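Lullitstead School Robotics Club
Thursday, October 8, 2026

The Lullitstead School Robotics Club is pleased to share its first progress report of the year. The posts that follow cover the fall project, the team structure and the dates members have been asking for.

The fall project is tabletop handling with two robot arms. Students must have the arms pick up cups and mugs from the table and set them on a green tray. Both arms share one work area, so much of the effort goes into deciding which arm moves first.

The club has 38 members this year, divided into 8 teams. Each team has a fixed time at the table and keeps its own written log. Logs are collected by Mr. Cyril Sugden, club adviser, at the end of every session.

To date, teams have logged 446 attempts at a full pick and place. Of those, 302 ended with the cup upright on the tray. The remainder are under review, and most fall into two groups: a grip taken too high on the rim, and an arm that stopped to wait for the other one.

Team Masri has proposed a rule under which the left arm always has priority over the tray. Team Landard prefers that priority go to whichever arm is already holding something. Both rules will be tested on the same set of starting positions — the club will adopt the better one for all teams.

Mugs with handles remain the harder part of the task. A handle can face any direction, and the students' program must choose between the handle and the rim before the gripper closes. Ms. Helge Sandberg, who teaches the programming section, has set aside two sessions for this subject.

Members are reminded that hands stay outside the enclosure while either arm is powered. Long hair is to be tied back. The stop button is assigned to one student per session, and that student does no other job.

We thank Gristero for its continued support of the club. Work at the table, fall project:

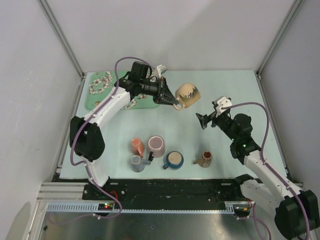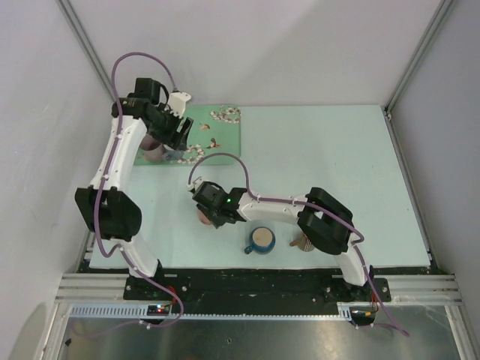 Do students need programming experience to join?
None is required. New members begin with the log and the starting positions, and take up programming with their team after the first month. The next intake is in March.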